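Cakedska Weather Satellite Completes Thermal Vacuum Testing at Orkport

ORKPORT, 2019-07-03
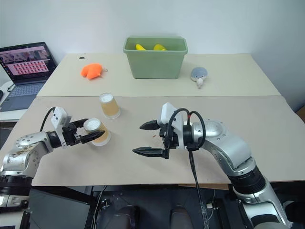
Spacecraft cleared for shipment to launch site

The Cakedska satellite, a small orbiter built to measure water vapor in the upper atmosphere, has completed thermal vacuum testing at the Orkport Space Center. The campaign lasted 51 days and was the last major environmental test before the spacecraft is packed for shipment.

During the tests, engineers ran the satellite through 13 hot and cold cycles inside the center's large vacuum chamber. All flight systems were switched on for most of that period, including the backup radio and both star trackers. A heater fault found in March was repaired before the chamber was closed, and the replacement part performed within its limits.

"The team worked in shifts day and night, and the spacecraft behaved as our models said it would," said Ebbe Boström, project manager for Cakedska. "We have a short list of software items to close, and then we can turn our attention to launch."

Cakedska carries two instruments. The main one, Lie, is a microwave sounder that will take readings at heights of up to roughly 60 miles. The second, Skendedach, is a compact camera that will record thin, high clouds near the poles - a type of cloud that ground stations often miss.

With its tanks full, the satellite will weigh 3,164 pounds. Fueling will take place at the launch site after a final check of the solar panels.

The Orkport Space Center manages the mission and will run flight operations from its own control room. Data from both instruments will be released to researchers free of charge once the first checks in orbit are complete.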